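Progress Report to the Vastum Small Grants Program
Shared Workshop, Westasdale
Project: Two-Arm Cloth Handling Bench
Submitted by: Aníbal Falcão, project lead
Date: 12 November 2025

1. Purpose of this report

This report covers work completed since the award was confirmed in June. It sets out the present condition of the bench, the changes made to the original plan, the money spent so far, and the work remaining. It should be read with the proposal, which describes the aims of the project in full and is not repeated in this document.

2. Work completed

The mechanical build is complete. Both arms are mounted at the front of the tabletop on an aluminum frame, and the panels at the back and sides are in place. The original plan called for open sides. The panels were added at the request of other members, whose benches stand close to ours, and they also gave us a plain background for the fixed camera.

Cabling took longer than planned. In the first layout the cables were tied closely to the links, and the left wrist could not complete its full rotation without pulling on a connector. Rodrigo Rebelo rerouted both arms with longer runs and left slack at the wrist and the elbow. The longer cables now need to be watched when an arm folds back toward its base, and a proper set of guides for the upper links is still outstanding.

The control software was moved in full to the workshop computer. Each arm can be run alone or as part of a pair, and either can be stopped without losing the position of the other. A written start-up procedure is kept at the bench and has been tested by two members who had no part in writing it.

3. Cloth trials

Trials began once both arms had passed their motion checks. We have logged 591 attempts to date. Of these, 381 were recorded as successful under the definition given in the proposal, in which both grippers must close on the cloth and hold it until the program ends. Attempts stopped by the operator are counted as failures.

The trials use ordinary household cloths in several colors and weights. Most of the recorded failures involve the second grasp - the first gripper takes hold, the cloth shifts, and the second gripper closes on a fold or on nothing. Thin cloths are the harder case. A change made to the approach angle of the right arm has helped, although the sample is too small to report a rate with confidence.
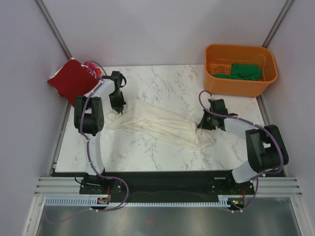
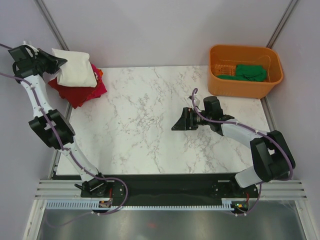
The cloth handling bench at Westasdale, with both arms mounted and an orange basket in the back right corner.

4. Changes to the plan

The program officer should note two changes. The planned demonstration at Virness has been moved to the next reporting period. The hall there could not confirm a suitable power supply, and we did not wish to transport the bench before the cable guides are finished.

The second change concerns calibration. The proposal assumed that the camera would be calibrated once. In practice the mount is disturbed whenever the bench is cleaned or a panel is taken off, and we now repeat the check at the start of every session. This takes 40 minutes of shared bench time. Rodrigo Rebelo is preparing a shorter version using fixed marks on the frame.

5. Spending

Spending is within the approved budget. The cost of the side panels was met from the materials line and did not require a transfer. The travel line has not been used and we ask that it be carried forward for the Virness demonstration. Receipts are held at the workshop and copies will be sent with the final claim.

6. Risks

The main risk is wear on the gripper fingers. One pair has been replaced, and the supplier in Bragança has quoted a long delivery time for further sets. We have placed an order for spares - this will be charged to the next period.

Bench time remains limited. The workshop allots evening sessions by rota, and any repair to the arms comes out of the hours set aside for trials.

7. Work for the next period

- Fit cable guides to the upper links of both arms
- Complete and test the short calibration check
- Repeat the thin cloth trials with the revised approach angle
- Begin folding trials with a single flat cloth
- Agree on a new demonstration date with Virness

The trial log and the start-up procedure are available to the program officer on request. Questions about spending should be sent to Aníbal Falcão, and technical questions to Rodrigo Rebelo, at the workshop address on the award letter.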